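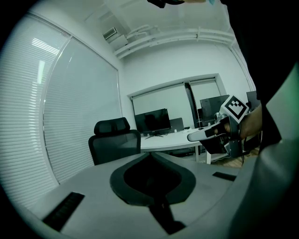

A hand-held gripper, with a second one held at the right.

From: Chiharu Minami
To: twinning-admin list
Date: Jul 2, 2019
Subject: Re: Skastis agreement, notice period and the travel line

Replying to Habibur's points in order. His message is quoted where I need it.

Habibur Patwary wrote:
> The council in Zotovholm voted in June to review all three of
> its partnership agreements. Skastis is the oldest. As I read
> clause 9, either town can suspend by letter from the mayor,
> without a vote, and the suspension takes effect when the
> letter arrives. Is that also your reading?

No. Clause 9 of the signed text covers suspension of exchanges, and the mayor can do that by letter. Ending the agreement is clause 11. That one needs a vote of the full council and 70 days' written notice. The two clauses were merged in the English summary that was passed around last year, and I suspect you are working from the summary. Please use the scanned original in the list archive. The Skastis version has the same clause numbers.

A suspension under clause 9 does not cancel visits where tickets are already paid for. Ottavio Negri raised this when the school trip was in doubt, and the legal office in Skastis gave the same answer in writing.

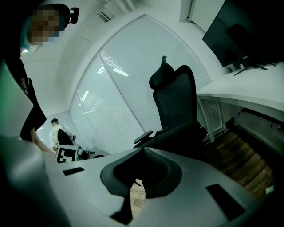 Gray hand-held gripper and, upper left, a person wearing a small head-mounted device.

> Second, money. The budget shows 3000 euros for twinning and
> 730 already spent. Genji Morikawa says the 730 was charged to
> the wrong line. If he is right, the full amount is still there
> and the review should say so.

Genji is right about the charge. The 730 was for interpreters at the water board meeting and belongs under external services. The correction has been filed but does not show in the printed budget, which was closed before it went in. For the review I would give both figures and a footnote. If only the corrected figure appears, someone will compare it with the printed version and we will lose half a meeting to it.

The 200 euro fee to the Clandari network is separate. It is paid from the mayor's office budget and does not depend on any single partnership.
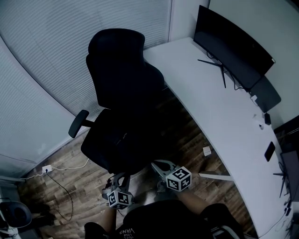 The remaining question is where the review hearing will be held. The council chamber is booked for planning appeals all that week, and the Okabe annex is the only other public building with a room free in the evening. Hiyori Takagi has asked for a seating list before she confirms it. The speaker's seat should be a high-backed office chair with armrests, like the black one in the photo, as two of the people giving statements have asked for back support. The public seats can be the stacking kind.

> Last, do we tell Skastis before the hearing or after?

Before. Clause 4 requires each town to inform the other of "any formal proceeding concerning this agreement," and a review is a formal proceeding once it has a hearing date. I have a draft letter in both languages. It states the date, the clause and the name of a contact, and gives no opinion on the outcome. Comments on the draft to me by Friday, off list please.

C. Minami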